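# Rolling out a new scheduling process across two sites – big launch or small pilots?

**tuckahoe_ops** – Dec 22, 2020

Hi all! Long post, sorry in advance. I run operations for a mid-sized food distributor. We have two warehouses, Gralville (the old one, 122 people) and Tuston (newer, 48 people). In April we're moving both from paper shift swaps to one shared scheduling process. The software is picked and paid for, so please don't talk me out of that part.

My question is the people side. My boss loves the idea of one big launch day with everybody switching at once. I keep leaning toward starting in Tuston with one crew, fixing whatever breaks, then growing from there. I've read a pile of books on this over the last month and I'm kind of hooked on the subject now, but they all disagree with each other!

What have you seen work?

---

**marblecake**

Pilot, pilot, pilot. We did a purchasing change at a company with 700 employees and started with a single team of buyers. They found out in the first week that our approval rules made no sense when a manager was on vacation. Imagine finding that with all 700 on it.

The other thing I loved was that those buyers became our teachers. People will ask a coworker a question they'd never put in a ticket.

---

**grantline_west**

Going to disagree with marblecake. For scheduling, a pilot means you run two systems side by side, and shift swaps cross crews all the time. Who covers for whom when half the building is on paper? We tried it that way and the supervisors were keeping both up to date by hand for weeks. They were worn out before most people had even started.

Pick a date, train hard, switch everybody at one site. Then do the second site a month or so later.

---

**tuckahoe_ops**

Oh, that's a really good point about swaps crossing crews. In Tuston the night crew hardly trades with days, but Gralville is one big web of favors going back years. I had not thought of the two sites as needing different plans.

---

**pennywhistle9**

Different plans for different sites is exactly where I'd go. I worked on the Yazıcı merger (packaging, three plants, 960 people all told) and the best decision we made was letting each plant write its own first two weeks. Head office set the end date and the few rules that couldn't bend. Everything else was local.

One plant did morning huddles. One put a whiteboard by the time clock. The Bonville plant did a potluck, of all things, and sat the trainers at the food tables so people wandered over and asked stuff while they filled a plate. I was sure it would flop and I've copied it twice!

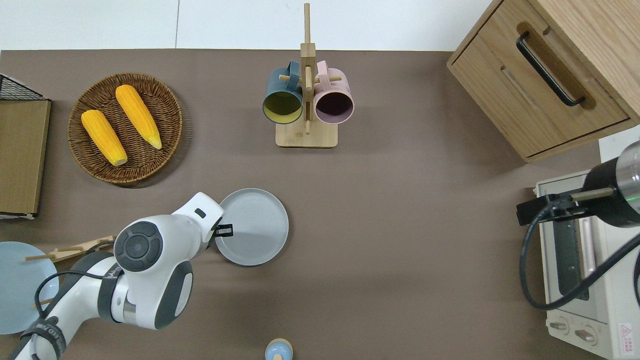
*Corn in the basket, board off to the left.*

Anyway, feed people. It's the cheapest line in any change budget.

---

**marblecake**

Okay, I'm stealing the potluck. And fair point from grantline_west on swaps. Our buyers never had to cover for each other, so we had it easy. I'd still want one small group to break things first, even if it's only a practice week with fake shifts.

---

**old_faithful_hr**

Has anybody asked the crews why they like the paper? I'm serious. We rolled out something close to this and the pushback had nothing to do with the screens. On paper, people could see the whole crew's month at a glance and plan rides together. The new view showed only your own shifts. We turned on the crew view and half the complaints went away.

I don't care much which model you follow. Kickoff speeches and posters are fine. Go stand by the clipboard for a few shifts and watch what people use it for.

---

**grantline_west**

I do care which model, a little. A named set of steps keeps the bosses from skipping the boring middle. Without one, ours declared victory after launch day and moved the trainers to another project. Get it in writing how long the support people stay.

---

**tuckahoe_ops**

This is all so helpful – thank you! Where I've landed for now:

- Practice week in Tuston with made-up shifts, night crew first
- Tuston switches all at once after that
- Gralville supervisors visit Tuston before they write their own plan
- I go stand by both clipboards before any of it (old_faithful_hr, I checked and our crew view is off by default, so wow, thank you)
- Trainers stay put until the end of the second full schedule at each site, in writing

My boss still gets a launch day, it's just two of them. Still open: do we leave the paper up during the switch as a backup, or take it down the same morning?

---

**grantline_west**

Take it down. If it's on the wall, people will write on it.

---

**pennywhistle9**

I'd leave the last printed month up, read-only, with the pen removed. Ours stayed up two weeks and people really did just use it to check the new one was right.

---

**old_faithful_hr**

They'll bring their own pen. But I'm with pennywhistle9, leave it up. Let us know how the practice week goes!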